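Unit 6: Faults at the Handover Point

Course notes, Robot Cell Safety and Maintenance
Prepared by Ilham Helmy. Lab sections: Gitau Mollel.

Read these notes before the lab. Bring the fault log sheet from Unit 5, since you will be filling in the second half of it.

6.1 Why handovers get their own unit

Most of the faults we have covered so far involve one arm. It hits something, it drops something, or it stops because a joint asked for more current than it was allowed. With two arms sharing a table, each controller can be working correctly and the pair can still fail. The usual place for this is the handover, where both grippers have to be in nearly the same spot and both may be touching the same part.

During a handover there is a short period when both grippers hold the part. We call this the shared grip. In that period the two arms form a closed loop through the part. Any error in position that would be harmless for one arm alone now turns into force, and the force goes into the part, the fingers and the wrist joints.

6.2 The Rollham fault

The case for this unit comes from the Rollham training cell. It happened in September, during a repeat run of a small-part transfer. Arne Kasten was at the operator station and Sioned Owen was logging.

The program was set for 50 transfers. Transfers 1 to 40 completed. On transfer 41 the right arm closed on the part as planned, but the left gripper did not open. The right arm then started its retreat move with both grippers still closed. The left arm was holding position, so it pushed back. The right wrist reached its current limit and the arm went into a protective stop. The left arm stayed powered and kept holding.

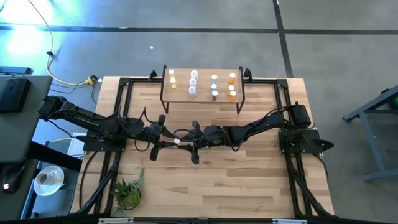
Figure 6.1. Two-arm cell, grippers at the handover point.

Note how little room there is between the fingers in Figure 6.1. At this distance an operator cannot reliably tell by eye whether one gripper or both are closed on the part. Use the gripper status on the screen.

What happened next is the part that was written up as a safety matter. Kasten saw the stop message for the right arm and took it to mean that the cell had stopped. He reached in to free the part. When it came loose, the left arm, which was still correcting for the load, moved toward its target and caught the side of his hand. He had a bruise and no other injury. Owen pressed the emergency stop.

6.3 Findings

Erasto Magesa reviewed the log and inspected the cell. His report lists the following.

a) The open command to the left gripper was sent but never confirmed. A connector on the gripper cable had worked partly out. The cable had been tied too tightly at the last service and pulled a little each time the wrist turned.

b) The program did not wait for confirmation. It waited a fixed 2 seconds after the open command and then started the retreat.

c) The protective stop was set up per arm. A stop on one arm did not stop the other.

d) The screen showed the stop message in large type and the state of the other arm in a small field at the bottom.

Item a) is the fault. Items b) and c) are the reasons it became dangerous. When you write your own reports, keep these separate. A report that says only "loose connector, reseated" would have been true, and the cell would have gone back into service with the same hazard.

6.4 Changes made

The cable was rerouted with slack at the wrist and the connector was replaced with a locking type. The fixed wait was removed. The program now checks that the giving gripper reports open before any retreat move, and if it gets no answer within the time limit it stops both arms. The protective stops were linked. Retreat speed right after release was lowered to 20 percent until the fingers are clear.

The written procedure now says that the emergency stop is pressed before any hand enters the cell, whatever the screen says.

6.5 Releasing a jammed handover

Use this order in the lab.

1. Press the emergency stop. Check that both arms show as stopped.
2. Tell your partner out loud that you are going in.
3. Support the part and the arm nearest you. A stopped arm may sag if its brakes are worn.
4. Open one gripper by its manual release, the receiving side first.
5. Take the part out and put it outside the cell.
6. Open the second gripper.
7. Write the log entry before you reset anything. The controller clears the last gripper status on reset.

6.6 For the lab

Work in pairs. Gitau will set a fault in one of the gripper lines without telling you which. Find it, release the part using 6.5, and hand in a one-page report with fault and contributing causes under separate headings. Reports without the log sheet attached will be returned.

Reading for Unit 7: the handout on brake tests.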